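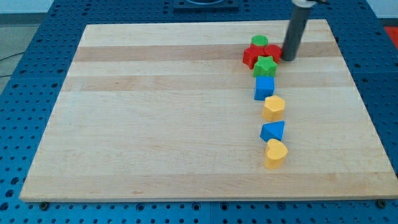

3.2 Materials and the sorting sessions

Before we turn to what the families told us, it may help to say a little more about how the home visits went, because a good deal of what we learned came out of the ordinary business of sitting at a kitchen table with somebody and waiting for the kettle. The study took in 33 households, 30 of them in Drorkstead itself and three in the farm lanes north of the town, where the school bus turns back. Each household had at least one child between three and six years old, and at least one grandparent who looked after that child on two or more days in the week. We had hoped for a few more from the lanes, but January is a hard month for visiting out there, and we were grateful to those who cleared a path for us.

Every visit had two halves. In the first, which we came to call the talking half, the grandparent was asked to remember the toys of his or her own childhood - what they were, who made or bought them, where they were kept, and what became of them. We let these talks run as long as they wanted to. Many people went and fetched something from a drawer or a closet before we had finished asking, and one grandmother telephoned her sister in Flores to settle a question over a spinning top. In the second, the sorting half, grandparent and child sat down together with a set of small objects and were invited to put them in whatever order they liked and to tell us about it.

The objects were chosen to be plain. Earlier work in this line has tended to use branded toys or picture cards, and both seemed to us to bring a lot of outside meaning into the room with them. Simple colored shapes have been in nurseries for a very long time, and nearly everyone we met had owned something of the kind or had wished to. Figure 4 shows colored shapes laid out in a line, one of the arrangements that came up again and again in the talk of the older participants.
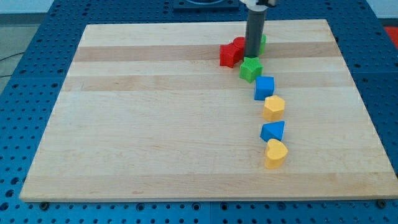
Figure 4. Brightly colored shape blocks in a short line on a pale maple board.

We found early on that the word "line" meant different things to different people. For the children it was mostly a train or a parade, and it had a front and a back. For the grandparents it was more often a way of tidying, and several of them used the phrase "lining up for bed," which we had not heard before and which seems to be local to the Grado side of the county. Yaneth Henao, who carried out most of the interviews in the lanes, noted in her field diary that the older people would often straighten a line that a child had left crooked, and that they did it without breaking off what they were saying. We come back to this in Section 5, where it bears on our reading of the "putting away" stories.

The talks were recorded with permission and typed up by hand. This gave us 200 separate stories in all. Two were later taken out at the request of the families, so that 198 remain in the collection and are the basis for everything that follows. Each story was read by two of us on different days, and we marked it for the toy, the giver, the place of keeping and the feeling expressed, as far as a feeling could be made out. Where our readings differed we talked the story through over lunch, and a few of those lunches ran well into the afternoon. The marked stories were then entered in Prurnex, the town library's memory catalog, which was closed to the public until the families had checked their own pages. That checking was finished in November 2018.

A word should be added about the places of keeping, as the term is broader than it sounds. We counted as a place of keeping any spot where the toy was said to live when it was not in use, including pockets, windowsills and, in one much-loved case, the inside of a piano. Stories in which the toy had no fixed home were marked separately and are treated in Section 4.1.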